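Wimano sells one thing, a pair of hand-held grippers that a person squeezes to open and close, and rents them out in boxes to companies that need recordings of handwork for training robots. The founder, who used to repair sewing machines, spoke to us by phone in October from the workshop on Zaidi Street.

The kit, called Imen, costs $3,000 to buy or $700 a month to rent. It comes with 2 grippers, each with its own camera, and the Skikuvby software that lines up the recordings.

"People ask for cups and blocks first," the founder said. "Then they come back and want cloth. Cloth is where you find out if the fingers are any good."

Zippers are the test the company now uses before it ships a kit. One gripper can hold the fabric while the other works the pull tab. 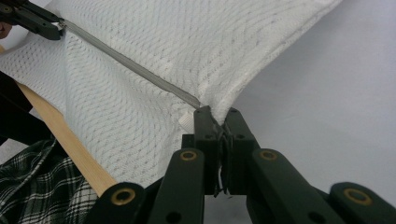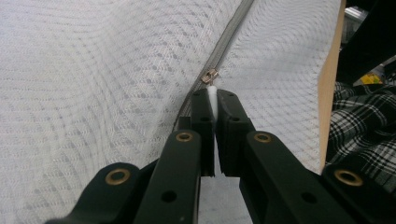
"A pull tab is thin and it swings," the founder said. "With flat jaws you have to come at it straight. If you come in at an angle you get a pinch of fabric along with it, and then you start over."

New users take nearly 3 hours to get comfortable, by the company's own estimate. Most squeeze too hard at first. The founder tells them to slow down and keep the elbows in.

We asked about complaints. The main one is weight - customers say their wrists get tired by the afternoon. A lighter handle is planned, but the founder would not give a date.

"I'd like it out by spring," the founder said. "The hinges are fine. It's the grip I keep changing."

Rentals include replacement jaws. Shipping is extra.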